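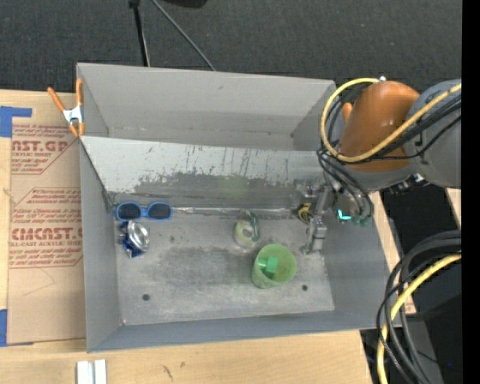
A gray metal bin on a pale wooden tabletop.

The Listton Swap Shelf is back, and it's bigger!

Jan 29, 2024

If you came to our first parts and hardware swap in November, you already know how much fun it was. If you missed it, good news – we're doing it again, and this time we have the long room at Hollon Hall for the whole afternoon.

The idea is still very simple. Bring the hinges, drawer pulls, brackets, casters and odd lengths of chain you've been keeping "just in case," put them out for your neighbors, and take home whatever you can use. No money changes hands and you don't have to bring something to take something. Last time 348 items found new homes (Zdeňka Jurčo kept the tally on the back of a seed catalog, bless her) and I still can't get over how fast the brass hooks went. I got 2 of them and they are holding up my coats as I type this!

Ekow Akpalu is running the repair table again, and he has asked for lamps this time. Bring one that flickers or has a loose switch and he'll show you how to sort it out yourself. He has room for 20 lamps, so put your name on the sheet by the library desk if you want a spot. Yaowalak Ratanaporn will be next to him with her sewing machine, taking on zippers and torn bag straps.

New this year is a kids' corner with nuts and bolts to match up by size. My own two tried it out on our kitchen floor and I couldn't get them to come to dinner.

A few things to know before you pack the car. Please leave paint, batteries and anything with a sharp open blade at home. Small parts are much easier to look through if they come in a jar or a tub with the lid off. Doors open at one, and there are 40 parking spaces behind the hall, plus the street on the Selar Road side.

Bořivoj Beneš is making his onion soup, and there will be bread from Říha to go with it. Bring your own mug if you can – we ran short last time and people were drinking soup out of measuring cups.

To help set up, come by at eleven and look for Oľga Jurčo at the side door.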